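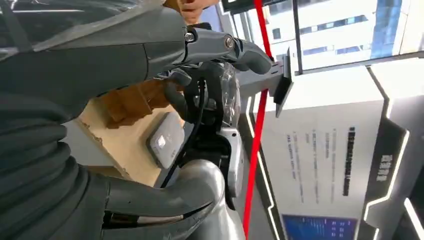

Unpacking day at the Pramham workshop

Jul 17, 2024

The Pramham workshop moved into its new unit in the spring, and the last of the equipment is still coming out of its wrapping. We spoke to the workshop manager about packing, unpacking and what she would do differently.

The old place was one floor up with no elevator. Everything went down the stairs by hand, 163 boxes and crates in all, each with a number written on two sides. "One number on the top is useless once you stack them," she says. "We learned that on the move before."

Clear plastic was the material she used most. She bought it in 500-foot rolls from Grarnellow, a packaging supplier on the same road, and went through more of it than she planned. "I like clear because you can see what you have. With blankets you are always lifting a corner to check." Plastic does not protect against knocks, so heavy items also got cardboard around them.

Cables were the slow part. Her rule is that a cable stays attached if it can travel safely that way, and otherwise goes in a bag taped to the thing it belongs to. "We had a bin of loose cables in the old place. I think there were cables in it from before I started. I did not want to bring that bin with us, and then somebody put it on the truck anyway."

She leaves the plastic on until the dusty work in a room is finished. The shelves on the back wall came from Prillura and had to be drilled in, 54 holes in brick. Anything uncovered that week needed a full wipe-down.

When the wrapping does come off, she asks people to use their fingers first and a blade last. Small screws get checked by hand at the same time. "If one turns easily, tighten it and write it down. It takes a minute."

The benches were rebuilt by Liepiņa, the joinery firm across the yard, at a height of 90 centimeters. The old ones were lower and several people complained about their backs.

What is left? A few crates near the door, the labels for the drawers, and the bin of cables. She hopes to have the room finished by October. "The plastic goes in the recycling if it is clean. The numbered boxes I am keeping."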